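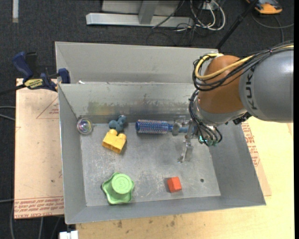 *Front bin with six loose pieces in it, arm reaching in from the right, bar clamp on the corner.*

# Shop tips: bin work with a robot arm

Most of what goes wrong at a picking station is ordinary workshop trouble. Bins slide, cables catch, somebody leaves a screwdriver where the arm is going to be in a minute. The tips on this page are for small shops and teaching labs that run one arm over a bench. They started as a sheet taped inside the tool cabinet at the Nadcombe shop and have been added to since.

They don't replace the manual for your arm or a proper risk assessment. If a tip here disagrees with either one, follow the manual.

Last gone over February 5, 2020.

## Bins and bench

**Clamp the bin.** A metal bin feels heavy until a gripper pushes on the wall. One bar clamp on a corner is the least you should have. If two bins sit back to back, check that the clamp holds both, or use a second one. Put the handle on the side away from the arm.

**Mark the corners.** Draw a pencil line on the tabletop at each corner of the bin. When the bin gets knocked you can put it back without teaching the positions again. Tape works too, but it lifts on a wood top after a few weeks and then the bin sits on it crooked.

**Sloped sides help.** Small things roll down toward the middle instead of sticking in the corners. Straight-sided bins are fine for boxes and poor for balls.

**Leave the scratches alone.** A scuffed floor is normal in a metal bin. Don't polish it. A bright floor throws reflections and makes the vision side harder. What you do want to get rid of is loose dirt: wipe with a damp rag, then a dry one, with the arm powered down.

**Run a hand around the rim.** Do it once a week, arm off. Burrs show up where the fingers have hit the edge. A few strokes with a fine file takes care of them. Pick up scraps of paper and tape while you are there.

## What goes in the bin

Start with fewer things than you think you need. Six pieces in one bin is plenty for a first run, and it lets you see what the arm did wrong.

Mix the shapes. A round hairbrush, a toy block, a clear ball and a lumpy toy figure are four different problems, and all of them can be had for pocket change. Some notes from our own box:

- Brushes: the handle is the easy end. Bristles bend under the fingers and the grip shifts.
- Clear balls: hard for cameras. Keep one in the set anyway, but don't judge a new setup by it.
- Building blocks: good for everyday checks. Watch for blocks lying tilted against something else.
- Flat plastic pieces with a knob: the knob is tempting and often too short to hold. Try the rim.
- Anything against the back wall: expect the fingers to rub the metal. Slow the approach.

Leave out glass, anything with a blade, anything with a battery, and anything that sheds. Food is a bad idea for more reasons than we have room for.

Write down what is in each bin before a run and check the list after. Small blocks end up on the floor, and on dark carpet you will step on one before you see it.

## Cables and hoses

**Leave slack at every joint.** Move the arm by hand control to the far end of each axis and watch the bundle. It should never go tight. A loop at the joint is right. A loop big enough to hang into the bin is too much.

**Keep thin wires off the fingers.** The light wires that run down to a gripper are the first thing to break. Tie them above the wrist with soft hook-and-loop strap. Plastic zip ties cut in over time, and people pull them too tight.

**Get the floor cables out of the walkway.** Coil the spare length and put it behind the frame or under a cover. Don't tie power and signal in the same coil. We use the Gomard floor strip in the one place people have to cross, and plain rubber mat does the job if you can't get it.

**Label both ends.** Paper tags are fine. Use a pencil, since pen fades.

## Rules while it is running

1. One person has the stop button, and that person does nothing else.
2. Hands stay out of the bin until the arm is stopped and the drive is off. Paused is not off.
3. No reaching across from the second bin.
4. Hair tied back, sleeves up, no lanyards.
5. If a piece jams under the gripper, stop first. Then raise the arm slowly on hand control. Never pull the piece out while the fingers are closed.
6. Low speed after any change to the bench, even if all you did was move a clamp.
7. The last one out turns off the controller and signs the book.

Rule 3 was added in January. Rule 5 is the one we repeat most.

Stay behind the floor line when you aren't needed. Ours is 26 inches out from the edge of the bench, and that is on top of the arm's full reach, with the tool on. Measure your own. A longer finger moves the line.

## Checks and record keeping

The book is an ordinary ruled notebook. Each run gets a line: start, stop, bins used, what was in them, anything odd. "Clamp slipped" is worth writing. So is "noise at wrist." You will want it later when you are trying to work out when a problem began.

Every 86 runs we do the longer check:

- Finger bolts and pads
- Clamps, including the jaw faces
- Cable ties at each joint
- Stop button, tested from both sides of the bench
- Pencil lines on the tabletop, redrawn if worn
- Bin floor, looked at for holes with a raised edge

The form we fill in is Stetico sheet 3013. Any checklist will do as long as someone signs it and it is kept for 5 years with the rest of the machine papers.

## Pads and small parts

Bare metal fingertips are good for thin edges and poor for smooth handles. If a round handle keeps turning in the grip, try a strip of thin rubber on each tip before you raise the force. Glue it and let it cure overnight. The Nurmi pads we tried came in a size too wide and had to be trimmed with scissors, which worked well enough. Keep a spare pair in the drawer with the file and the straps.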